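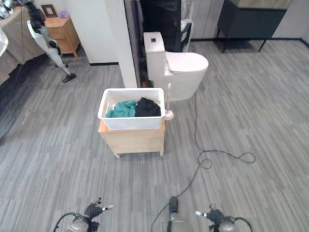
Week 3: Laundry, and where it waits

Okay, on to clothes! Last week was dishes, and I promised we'd leave the kitchen, so for this handout I want you thinking about the bin. A plain white plastic one is fine -- mine at home came from Lerkum and has survived two moves. Put it up on a low cabinet if you can (your back will thank you), and keep the whole base on the top, with no corner hanging over.

Look at how low the teal-green cloth and the black one sit in there. I like a bin at that level for sorting practice, with plenty of room to get both hands in.

For your homework:

Pull everything out and shake it open. Crumpled things hide socks.

Make 3 piles: dark, light, and "ask somebody."

Check pockets. Yes, all of them.

Vacuum the carpet where the bin usually stands, then put the toilet brush and anything else for the bathroom well away from clean clothes.

Write down how long it took you. Oskari Lindqvist did his in 5 minutes last term, but he owns very few shirts (sorry, Oskari).

Bring your notes to the Gerndale room. We do folding next -- bring a towel!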